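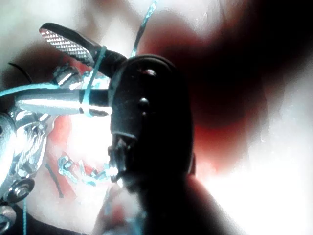

로봇을 전공하지 않는 학생도 봉합 로봇 동아리에 들어갈 수 있나요?
전공은 상관없습니다. 시스트몬트 공과대학의 동아리 '보일(Voyle)'은 학기 초마다 모든 학과에서 신입을 받고, 처음 몇 주는 로봇을 켜지 않은 채 손으로 매듭 묶는 법부터 가르칩니다.

매듭 하나에 한 학기를 쓰는 사람들
시스트몬트 공과대학 봉합 로봇 동아리 '보일' 탐방기

취재를 가겠다고 연락했더니 돌아온 답장에는 길 안내보다 주의 사항이 더 길게 적혀 있었다. 소매가 넓은 옷은 피해 달라, 실습대에 기대지 말아 달라, 누가 실을 당기고 있을 때는 말을 걸어도 대답이 늦을 수 있으니 서운해하지 말아 달라. 마지막 부탁은 읽을 때는 웃고 넘겼는데, 가서 보니 정말 그랬다. 문을 열고 인사를 건넸더니 콘솔 앞에 앉은 학생이 대답 대신 발끝을 살짝 들어 보였고, 한참 뒤에야 고개를 돌려 "죄송해요, 두 번째 고리라서요!" 하고 환하게 웃었다. 이 학생이 기계과 2학년 세런 크래덕이다.

보일이 하는 일을 한 줄로 적으면 이렇다. 수술용 로봇 팔을 원격으로 움직여 연습용 인조 조직을 꿰매고, 그 과정을 기록해서 언젠가 로봇이 스스로 매듭을 묶게 만드는 것. 적어 놓으면 금방 될 것 같은데, 기자가 머문 오후 내내 이 방의 화제는 대부분 실이었다. 실이 꼬인다, 실이 짧다, 실이 집게 뒤로 숨는다, 꼬리가 너무 길다. 로봇 동아리에 왔는지 수예 교실에 왔는지 잠깐 헷갈렸을 정도다(나중에 들으니 실제로 수예 교실에 다니는 부원이 있다고 한다).

동아리를 지도하는 머바누이 모건 교수는 실 이야기가 나오자 의자를 끌어다 앉았다. 길어질 거라는 신호였다. "딱딱한 물건은 집으면 집은 모양 그대로 따라오잖아요. 실은 안 그래요. 이쪽을 당기면 저쪽이 엉뚱하게 일어나고, 어제와 똑같이 움직여도 오늘은 다른 모양으로 누워요. 학생들이 프로그램을 아주 예쁘게 짜 와도 실 앞에서는 다들 한 번씩 겸손해집니다. 저도 그랬고요."

그래서 신입 부원의 첫 과제는 화면 앞이 아니라 책상에서 시작된다. 굵은 끈과 집게 두 개를 받아 들고, 한쪽 집게에 끈을 감은 다음 반대쪽 꼬리를 잡아 빼는 동작을 되풀이한다. 기자도 해 봤다. 감는 데까지는 그럭저럭 따라갔는데, 꼬리를 잡으러 가는 사이에 감아 둔 고리가 스르르 풀려 버렸다. 옆에서 보던 세런이 "집게 끝을 조금만 들고 기다려 보세요" 하고 알려 주었고, 그 말대로 했더니 매듭 비슷한 것이 생기기는 했다. 반듯한 매듭이었느냐고 물으신다면, 음, 비슷한 것이었다고만 해 두겠다.

손으로 묶는 것이 익숙해지면 콘솔로 넘어간다. 여기서부터는 손끝에 오던 감각이 사라진다. 실이 얼마나 팽팽한지 눈으로만 짐작해야 하는데, 처음 앉은 사람은 거의 예외 없이 너무 세게 당긴다고 한다. 세런은 자기가 콘솔에서 첫 매듭을 묶는 데 58분이 걸렸다고 했다. "그것도 다 묶고 나서 꼬리를 자르다가 풀렸어요! 그런데 이상하게 기분이 나쁘지는 않더라고요. 집에 가는 버스에서 계속 손을 이렇게 움직이고 있었어요." 그러면서 허공에서 손목을 안쪽으로 돌려 보이는데, 건너편에 있던 부원 둘이 저도 모르게 같은 동작을 하고 있었다. 이 방 사람들은 다들 그런 손을 가지고 있는 모양이다.

패드에 절개선을 나란히 두고 한 줄씩 묶어 나가는 것이 이들의 기본 연습이다. 줄이 바뀌면 실을 당기는 각도도 바뀌고, 팔끼리 부딪히지 않게 돌아가는 길도 달라진다. 붉은 모형 혈액을 바르는 날은 난도가 한 단계 올라간다. 깨끗한 패드에서 잘 되던 것이 얼룩이 번지면 갑자기 안 보이기 시작하는데, 사람 눈도 그렇지만 부원들이 만든 인식 프로그램은 더 심하게 헤맨다고 한다.
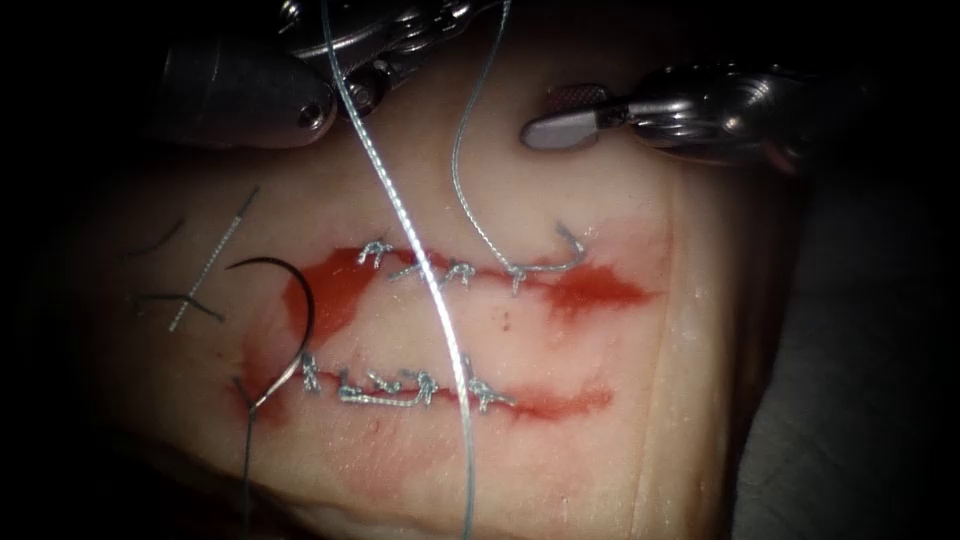

실을 읽는 프로그램, 플로르너스

플로르너스(Plornus)는 보일이 지난 학기부터 만들고 있는 프로그램의 이름이다. 뜻을 물었더니 아무도 속 시원히 대답하지 못했다. 졸업한 선배가 폴더 이름으로 적어 둔 것을 그대로 쓰고 있을 뿐이라고. 하는 일은 이름보다 분명하다. 카메라 영상에서 실이 어디서 시작해 어디를 지나 어디로 가는지 선 하나로 이어 그려 낸다. 로봇이 꼬리를 잡으려면 꼬리가 어디 있는지부터 알아야 하니까, 자동 매듭의 맨 앞 단계인 셈이다.

이 부분을 맡은 아타베르크 귀네슈는 전산과 학생인데, 말을 시작하면 좀처럼 쉼표를 찍지 않는 사람이다. 실이 자기 몸 위를 한 번 넘어가면 어느 쪽이 위인지 판단해야 하고, 집게 뒤로 들어갔다 나오면 같은 실인지 다른 실인지 다시 따져야 하고, 앞서 묶은 매듭의 꼬리가 옆에 있으면 그쪽으로 길을 잘못 들기도 하고, 게다가 금속에 비친 빛이 하필 실처럼 가늘게 보일 때가 있고. 받아 적던 기자의 손이 먼저 지쳤다. 그래도 듣고 있으면 즐겁다. 자기가 풀지 못한 문제를 이렇게 신나게 설명하는 사람은 흔치 않다.

플로르너스를 가르치려면 기록이 있어야 한다. 부원들은 콘솔에서 묶은 매듭을 빠짐없이 녹화하고, 실의 위치를 사람이 직접 표시한다. 이번 학년의 목표는 매듭 2000개. 표시 작업은 지루하기로 이름이 높아서 돌아가며 맡는데, 간식은 그날 표시 담당이 고른다는 규칙이 있다. 기자가 간 날은 귤이었고, 실습대 근처로는 가져가면 안 된다고 해서 복도에 나가 까먹었다.

재미있었던 것은 실패한 매듭도 버리지 않는다는 점이다. 느슨하게 묶인 것, 감다가 빠진 것, 꼬리가 지나치게 긴 것까지 모두 이름표를 달아 남겨 둔다. 처음부터 그랬던 것은 아니고, 잘된 것만 모아 가르쳤더니 프로그램이 조금만 상황이 흐트러져도 어쩔 줄을 몰라 했다고 한다. 모건 교수는 이 결정을 학생들이 먼저 내렸다는 이야기를 두 번이나 했다. 자랑스러우셨던 것 같다.

대회를 앞두고

6월 6일에는 플론두노프에서 학생 봉합 로봇 대회가 열린다. 정해진 시간 안에 절개선 하나를 닫고, 심사위원이 매듭의 간격과 조임, 조직에 남은 자국을 살펴 200점 만점으로 점수를 매긴다. 자동으로 해낸 동작에는 가산점이 붙는다. 보일은 올해 바늘을 꽂는 일은 사람이 하고, 실을 감는 동작만 프로그램에 맡기기로 했다. 욕심을 내서 꼬리 잡기까지 넣자는 의견도 있었지만, 몇 주를 옥신각신한 끝에 접었다.

그 옥신각신의 한쪽 끝에 있던 사람이 할바르 미트뵈다. 교환학생으로 와서 한 학기를 더 머물고 있는 그는 감기 동작의 속도를 조절하는 일을 한다. 감는 원을 크게 그리면 실이 안전하게 걸리는 대신 옆의 팔에 닿을 위험이 커지고, 작게 그리면 고리가 집게 끝에서 미끄러진다. 그 중간의 어디쯤을 찾는 것이 그의 봄이었다. 공책을 보여 달라고 했더니 숫자보다 동그라미 그림이 훨씬 많았다. 어떤 동그라미 옆에는 제법 큰 글씨로 '좋음', 그 아래에는 '다시 보니 별로'라고 적혀 있었다.
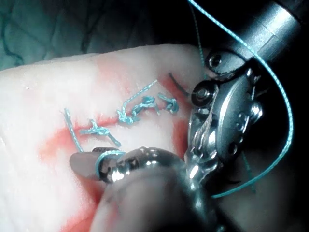 할바르는 감는 횟수보다 감고 난 뒤가 더 어렵다고 했다. 고리가 집게에 걸려 있는 동안 다른 손은 긴 실을 느슨하게 쥐고 있어야 하는데, 사람은 이 느슨함을 저절로 맞추지만 프로그램에는 하나하나 일러 주어야 한다. 너무 늦추면 고리가 벌어지고, 조금 당기면 다 조여져서 꼬리를 빼낼 틈이 없어진다. "제 할머니는 뜨개질하면서 텔레비전도 보고 저를 혼내기도 하셨거든요. 요즘은 할머니가 얼마나 대단한 계산을 하고 계셨는지 생각해요."

해가 기울 무렵에는 윈 프라이스가 들어왔다. 보일을 거쳐 졸업하고 지금은 의료기기 회사에서 일하는 선배인데, 대회 철이 되면 퇴근길에 들러 연습을 봐 준다. 봐 준다고는 해도 말수가 적어서, 뒤에 서 있다가 가끔 "거기서 한 번 멈춰 봐" 하는 정도다. 그런데 그 한마디에 콘솔에 앉은 학생의 어깨가 눈에 띄게 내려간다. 급해질 때 멈추는 버릇이 제일 늦게 든다고, 자기는 졸업하고 나서야 들었다고 그가 나중에 말해 주었다.

부원들에게 나중에 무슨 일을 하고 싶으냐고도 물었다. 수술 로봇을 만들고 싶다는 답을 기대했는데 생각보다 제각각이었다. 아타베르크는 전선을 정리하는 로봇을 만들고 싶다고 했고(실과 전선은 사촌이라는 것이 그의 주장이다), 할바르는 고향에 돌아가 그물 손질하는 기계를 연구해 볼 생각이라고 했다. 세런은 아직 모르겠다며 조금 머뭇거리다가, 일단 다음 학기 신입 교육은 자기가 맡고 싶다고 덧붙였다. 집게를 처음 쥐었을 때 옆에서 천천히 기다려 준 선배가 있었는데 그게 두고두고 고마웠다고.

나오는 길에 세런이 연습용 끈 한 토막과 집게를 빌려주었다. 다음에 올 때까지 연습해 오라는 숙제였다. 돌아오는 기차에서 꺼내 해 보았는데 고리는 이제 제법 걸리고, 꼬리는 아직도 자꾸 놓친다.

보일의 신입 모집은 학기 첫 주에 학생회관 게시판으로 공지된다. 평소 연습도 미리 연락하면 누구나 참관할 수 있으니, 관심 있는 독자는 소매가 좁은 옷을 입고 가시길 권한다.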